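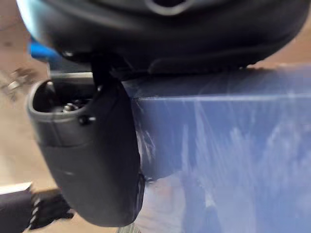 For most of August I was convinced the wrist view was useless. It's half housing. What's left over is a finger, and whatever the finger happens to be near, which in motion is mostly a smear of colour. I said as much to Francine Landry, who had the good manners to ask whether I'd measured it.

I had not measured it.

So I did the boring thing. We had 500 demonstrations of the arm picking up soft stuff from the floor, and after I threw out the ones with broken timestamps there were 466. I trained the same policy three ways: overhead view only, wrist view only, and both. Same seed list, same training budget, same sulking graphics card. Then a fourth, which was my pet idea: both views, but with every blurry wrist frame dropped. I had a very nice blur score. I'd even named it (Norkcombe, after the street I was on when I thought of it, and no, it didn't deserve a name).

The pet idea lost. It lost to plain both-views, and on the floor pickups it lost to wrist-only, a result I re-ran twice in the hope it would go away. Dropping the smeared frames mostly drops the moments when the arm is moving quickly near the object, and those seem to be the ones the policy badly wants. My filter had neatly removed the interesting bit of almost every grasp and left behind a fine collection of frames where the arm was thinking about it.

Darcy Melnyk reckons the blur is itself a speed cue. Could be. I tried a cheap test, feeding in joint velocities alongside the filtered frames, and that won back part of the gap but not all of it, so either Darcy is partly right or my velocities are rubbish. I know which one I'd bet on. They come off the controller with a lag I've never properly characterized.

One caution before anyone quotes me: this is 10 seeds, one arm and one room. The housing hides the whole top of the wrist view, and I haven't tried masking it out. Hervé Sabatier swears by masking. He has also sworn by a number of other things.

Next up is the mask run, then a proper look at that lag. The blur filter is still in the repo, switched off by default, with a comment above it that I'll tidy up before anyone's supervisor reads it.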